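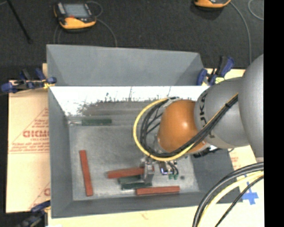
1/
Kavari bin-picking kit, day one of the trial. Kavari supply the gripper, the software and a man called Przemysław. We supply the arm, the bin and the doubt.

2/
Red bars and green bars in a scuffed grey metal bin. The sales sheet says "any mixed parts". Our real bins at Szewczyk hold 100 castings, oily and all the same colour. I've asked for that test twice now.

3/
Price for the full kit is 27 thousand. Support is extra after the first year - and you only find out how much if you ask. Gladys Ondieki asked. She is still waiting for it in writing.

4/
They quote 997 good picks out of a thousand. Whose parts, whose lighting, and who put the dropped ones back? The footnote says "internal trial". Fine, but that won't get past our finance people.

5/
Things I do like: the menus are plain, and teaching it a new part takes nearly an hour, where the Uner kit took us all afternoon. Cable routing still needs a proper think before it goes near a shift.

6/
Oily castings next, with Romana Tóth keeping the tally and the Kavari laptop shut. Will post the numbers, good or bad.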